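Abwaschbar, aber bitte mit Garten

Im Gemeinschaftshaus Bruvora sind die Tische der Teestube neu eingedeckt worden. Für den Hausbrief sprachen wir mit der Leiterin der Hauswirtschaft über Stoffe, Muster und Pflege.

Die bisherigen Decken waren einfarbig und wurden nach jeder Veranstaltung in die Wäscherei Studa gegeben. „Das war auf Dauer weder den Decken noch dem Haushaltsplan zuträglich“, erklärt die Leiterin. Im vergangenen Jahr seien 607 Wäschestücke allein aus der Teestube abgerechnet worden. Für die Neuausstattung wurden 937 Euro bewilligt, den Zuschlag erhielt das Textilhaus Susex.

Zur Auswahl standen zuletzt 2 Muster, ein Karo und ein Pflanzendessin. Das Karo fand sie zu streng. „Unsere Gäste sitzen oft lange am Tisch. Da darf das Auge ein wenig spazieren gehen.“ Bedenken, ein gemusterter Tisch könne neben der Tapete unruhig wirken, habe es im Haus durchaus gegeben. Man habe deshalb eine Musterdecke zur Probe aufgelegt und die Gäste um ihre Meinung gebeten.

Zur Pflege äußert sie sich bestimmt. Ein feuchtes Tuch und ein milder Reiniger genügten, Scheuermittel seien nicht zulässig. Kannen gehörten auf den Untersetzer. Gelagert werde gerollt, nie gefaltet: „Einen Knick bekommen Sie aus einer solchen Decke kaum wieder heraus.“ Der Überhang solle ringsum nicht mehr als 50 Zentimeter betragen, damit sich beim Aufstehen niemand darin verfange.

Entschieden habe man sich schließlich für das Pflanzendessin, graubraun gezeichnet auf weißem Grund. „Die Farne haben es mir angetan, die Rosen dem übrigen Haus“, sagt die Leiterin.
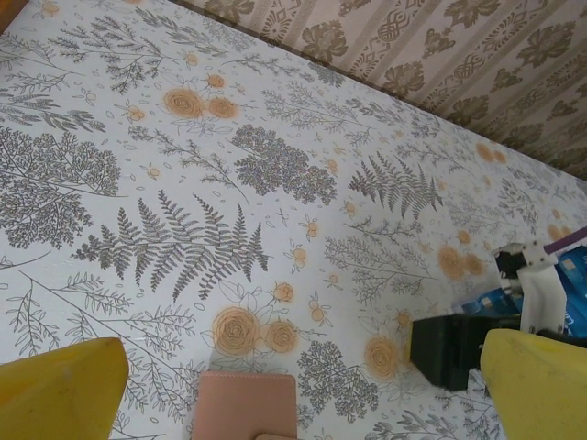
Farnwedel und orangefarbene Rosen: die Tischdecke mit Pflanzendessin.

Auf Blumenschmuck werde auf diesen Tischen künftig verzichtet. Die vorhandenen Vasen gehen an den Lesesaal Ó Conaill, wo die Tische ohne Decke bleiben. Die einfarbigen Decken werden weiterhin für Trauerfeiern und Empfänge vorgehalten und können über die Hauswirtschaft angefordert werden.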